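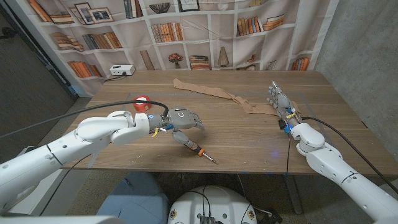 Orange and black screwdriver, red tape, the table top

Forum > Furniture and Woodwork > Tables and Desks
Thread: Getting tape lines off a wooden table top

joar_e
I've got a wide table with a warm brown wood-grain finish and a big rectangle marked on it in tape. You can see the lines faintly in the photo. I want them gone, and I don't want to swap them for a big shiny rectangle, which I suspect is what will happen if I go at it with the wrong stuff.

The table came from a sale in Berncombe in October. It was sold as a Ratalberg, but there's no label underneath and the seller wasn't sure. I paid 84 pounds for it. The legs bolt on and two of them wobble, so that's the other job.

Questions. What do you use on old tape glue? And would you do the legs first or the top first?
Joar Engström

gunvorb
Top first. If you do the legs first you have to turn it over on to the sticky side.

For the glue, warm water with a drop of washing-up liquid, a soft cloth, and patience. Lay the damp cloth along one line for a few minutes, then rub along the grain. Don't flood it. Try it on a corner before you do anything in the middle.

plane_and_simple
Disagree with gunvorb on the water. If it's a veneer and there's a split anywhere, water gets in and lifts it. White spirit on a rag, wipe on, wipe off, window open. I've done dozens of tops like that.

gunvorb
A damp cloth isn't going to lift a veneer in five minutes. White spirit can take the shine off some finishes and he doesn't know what the finish is.

plane_and_simple
It can't take off a proper varnish. It can take off wax, and wax goes back on in ten minutes.

D_Nwachukwu
Is the tape still there or is it only the mark it left? Those are different jobs. If there's still tape, warm it with a hairdryer on low and peel it back flat against itself, slowly. If it's only the glue then either of the above. If it's neither and the wood has changed colour round it, no cleaner is going to help.

Before any of it, brush the top off. I can see light specks here and there on it and if any of that is grit you'll rub it straight into the finish.
Damilola

joar_e
Good point about the specks, will brush it. As for the tape, a bit of both. In some places I can get a fingernail under an edge and in others there's nothing to lift.

I tried a plastic scraper on one short bit near the front and it came up all right but left it tacky.

siphom
Tacky is fine, that's only the glue, so Damilola's hairdryer for the tape and then gunvorb's soapy cloth for what's left. I would keep the white spirit for last.

Different subject, but move the power strip before you start. It's the small white one near the back corner with the black cord. Wet cloths and sockets on the same table top is asking for it.

joar_e
Will do. It'll go on the floor.

Ingvild R
What's the long thin tan thing across the back? It looks like a stocking.

If it is one, keep hold of it. Old nylons are very good for the last polish, better than a duster, because they don't leave fluff. Ball it up and go along the grain. My aunt did all her furniture that way.

plane_and_simple
Nylon on a soft wax finish will drag. Use an old cotton T-shirt.

Ingvild R
I said the last polish, when the wax is hard. I've got a sideboard I've done like that for 15 years and it hasn't dragged yet.

gunvorb
With Ingvild on this one. Wash it first, though, and check for ladders with knots in them.

siphom
On the legs. What sort of bolts are they? If they go into threaded inserts and the inserts are turning, tightening the bolt does nothing and you can carry on all night. You need to take the bolt out, take the insert out, put wood glue in the hole and set it again. Leave it overnight.

joar_e
Two legs have bolts. The two that wobble also have a metal plate held on with four screws, cross-head. Some of those turn and turn and don't bite.

siphom
Then the holes are stripped. Matchsticks and wood glue, snap off flush, let it dry, put the same screws back in. Takes no time.

plane_and_simple
Matchsticks are a bodge. Drill it out and glue in a piece of dowel. Then a pilot hole and a new screw. It's a table, people lean on it.

siphom
I've had a bed frame on matchsticks for six years.

D_Nwachukwu
Both work. Dowel is stronger if you have a drill and a straight eye. If the hole is only slightly loose I'd try one size up in the screw before either, as long as it isn't so long that it comes through the top. Measure the thickness first.

Please also check that your screwdriver tip fits the screw properly. Half of the chewed-up heads I see are from a tip one size too small. I can't tell the size from the photo, so try it in the head and see if it rocks.

joar_e
It doesn't rock in the plate screws.

Is the red tape any use for marking where the plates go? I'd like to put them back exactly where they were.

gunvorb
Not red tape on that finish, please, you've just asked how to get tape off it. Use pencil on the underside. Who is going to see it?

joar_e
Fair.

Ingvild R
You could put tape on the plates and number them. That doesn't touch the wood at all.

plane_and_simple
What are you putting on the top afterwards? I use Takagi hard wax, thin coats, a day between each. A lot of people like the Fomov oil but I find it stays soft for ages.

gunvorb
I find the opposite, the Fomov was dry by the next morning when I did my hall table. How warm is your workshop?

plane_and_simple
It isn't.

gunvorb
Well, there you are then.

joar_e
Update, Mar 6, 2018. Brushed it, then did the hairdryer and the soapy cloth on the long line at the front. The tape came away in strips. There is still a slight line if you get your head down level with the table and look along it, but from standing height I can't find it. I haven't used the white spirit. Three lines to go.

Legs will be at the weekend. I bought dowel and I already had matches, so I might do one leg each way.

siphom
Do it, and post which one goes first.

plane_and_simple
It'll be the matches.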